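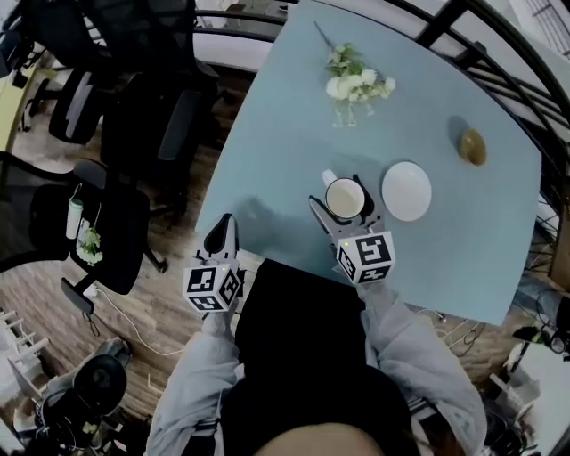
How to write a short film review for a local newsletter

When I began to review films for the Burkidora newsletter, I wrote 3765 characters for my first text and the page had room for 3000. The editor cut my whole ending. After this I made a method for myself, and I still use it for every film.

Before the film

Read as little as possible. I look only at the title, the length and the country. I don't watch the trailer, because later I cannot remember if I laughed at the joke in the cinema or at home.

Take a small notebook and a pencil. A phone is too bright, and at the Pistico cinema they will ask you to put it away.

During the film

Write single words, not sentences. You will write in the dark and the lines will go over each other, so leave a lot of space and turn the page often. My notes for an old family musical were "goose", "uncle's song too long" and "snow again". It was enough.

If a line of dialogue is good, write the first four words of it. You will need to check the rest later, so never quote from memory only.

In the first 10 minutes after

Stay in your seat during the credits and answer two questions on paper. What do I want to tell a friend? Which moment was I bored? The answers become the centre of the review. If I wait until the morning, I am already too polite to the film.

Writing the draft

Start with the thing you want to tell the friend. The story of the film can come second, and it should be short – the situation at the beginning and one problem. Stop before the middle of the film. With children's films I am a bit stricter, as small readers look at the newsletter too.

Then write one paragraph on what works and one on what doesn't. Give a scene for each opinion. "The music is lovely" says very little, but "the kitchen song made the row behind me sing" says something.

Names of characters are a common trap. In the film Velley there are nine sisters, and in my draft I named all of them. Two was plenty.

Cutting

Leave the draft for one night if you can. Then read it aloud and take out:

- every "very" and "really"
- the sentence where you explain what kind of film you usually like
- any comparison with a film that most readers haven't seen
- the second of two jokes

Check the spelling of the names again on the film's own poster. I once wrote Farahani in three different ways in the same review, and a reader sent me a postcard about it.

Send the text with the cinema times on a separate line at the bottom. For December, ask the cinema first, as the times change for the holidays.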